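Kitchen Tips: Living With Robot Arms at Breakfast

Filed under: Small appliances, Large regrets

Kauko Lahtinen wrote in to ask why his pair of table-mounted arms, having laid breakfast perfectly well for 15 mornings, put a slice of bread into a toaster slot and then declined to let go of it. The toaster was on. The gripper stayed where it was, toasting gently along with the bread, until Kauko pulled the plug in his socks. The bread was a loss. The rubber pads on the fingers were a bigger one, and the smell lasted until October.

I've had the same fault at Hillside, and so has Laine Sepp, so here is what we know between us.

Crumbs first. They get into the finger joint and the gripper thinks it is still closing on something, so it carries on closing. Brush the joint out with a dry pastry brush every evening, power off. Don't blow into it. Laine did, and spent the morning with a flannel over one eye.

Never leave the toaster live while the arms are working near it. Plug it into a switched socket you can reach without leaning across the table, and put the switch on yourself once both arms are parked. Yes, this means you are now making the toast. I have made my peace with that.

Find the stop button before breakfast. Mine was behind the bread bin for a year. It should be somewhere you can slap with your eyes half shut, and everyone in the house should have slapped it at least once.

Check the cables where they loop over the arm. A loop that clears the toaster when the arm is folded may droop onto it when the arm stretches out. Move the arm through its whole reach by hand, with the power off, and watch the loop all the way. Mine sagged to within a finger's width of the slots and had gone shiny on one side. A new lead was 83 euros, plus postage.

Pour drinks last and only half fill them. A stuck gripper that suddenly comes unstuck has a fair throwing arm. I found cereal on top of the dresser, some 234 pieces of it by my reckoning, though I admit I gave up and started estimating near the clock.

If the pads do get scorched, bin them. Sanding them down only makes them slippery, and a slippery gripper with a bowl in it is tomorrow's letter to this page. Wipe new pads with a barely damp cloth and leave them to dry before fitting.

Kauko's arms are back at work, on cold food only. He eats his bread untoasted and says he prefers it.
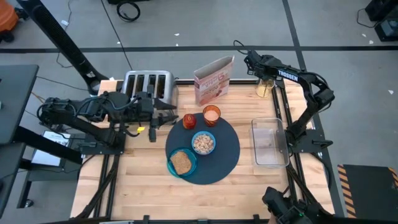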